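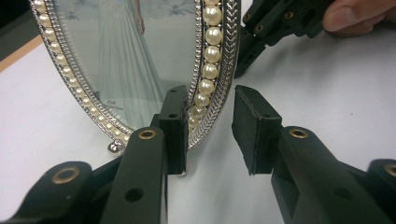
The little pearl frame, back on the table after its clean.

I went looking for a birthday candle in June and came out of the hall cupboard two hours later with a box I haven't opened since we moved to Flenden. You know the sort of box. It says MISC on three sides and KITCHEN on the fourth, and there has never been a single kitchen thing in it.

Most of it went straight to the op shop pile (four placemats, a fondue set with no forks, a travel iron). Right down the bottom, wrapped in a tea towel, was my nan's oval frame. I'd completely forgotten I had it! It lived on her dressing table the whole time I was growing up, next to the talcum powder, and I wasn't allowed to touch it, so of course I touched it constantly. I used to run my fingernail down the edge to feel the pearls getting smaller.

They're imitation pearls, I should say, before anyone gets excited on my behalf. Nan bought it at Drerley, the big department store in town that shut when I was in high school, and she always told us it was the most impractical thing she ever carried home on a bus. The pearls are a creamy colour and they do shrink as you go down towards the point, and there's a row of teeny silver beads on the inside, hard up against the glass. Round the outside the metal has a pattern pressed into it, a sort of braid or a chevron, depending on how you tilt your head. It is not subtle. My own taste runs to plain white frames from the hardware shop and I love this one to bits.

The picture inside is the same one she always had in it, the lady in the long pale blue gown. I've no idea where it came from. When I was small I thought it was Nan when she was young, and Mum thinks it may have been cut off a card. I did think about swapping it for a photo of Nan herself, and got as far as picking one out, but it felt wrong to evict the lady after all these years. She stays.

Now, the cleaning. The frame was filthy – not dusty, properly grubby, with that grey gunk that settles into anything with a pattern on it. I had half a tin of Enisport metal polish under the sink and I'm glad I read the back before diving in, as it said to keep it away from imitation pearls and anything glued. So the tin went back under the sink and I went looking for gentler ideas.

What I ended up using was a soft baby toothbrush, barely damp, with one drop of dish soap in a saucer of lukewarm water. I did a little section, wiped it with a second cloth, patted it with a third, and moved on. I was very careful near the glass so nothing would creep in behind and get at the picture. For the beads I used a dry cotton bud with the end pulled into a point. The whole job took me 40 minutes and a pot of tea, and the gunk that came off was disgusting and very satisfying.

The feet I did last. It stands on little silver balls at the bottom, which I had no memory of whatsoever, and one of them had a blob of what I think was old nail polish next to it. Coral. That'd be right. I got it off with a wooden skewer and a lot of patience, and then felt a bit sad that I had.

While I was on a roll I pulled out the Sosa jewellery box too, but the hinge on that is shot and it needs someone who knows what they're doing, so it's gone back in the cupboard for now. I also had a quick squiz online to see what frames like Nan's go for, and found one listed for 974 dollars, which made me laugh out loud in the kitchen. Good luck to them. There were plenty more for the price of a sandwich.

So where does it go? The mantelpiece is too high for it, and the bathroom is too steamy. I've tried it on my bedside table for a couple of nights and I keep nearly knocking it over reaching for my glasses. I think it will end up on the hall shelf, next to the blue bowl where the keys live, if I can persuade everyone else in the house to stop dumping their mail there.

If anyone has cleaned up something similar and knows a good way to brighten the metal without going anywhere near the pearls, leave me a comment. And I never did find the candles. We used a tea light.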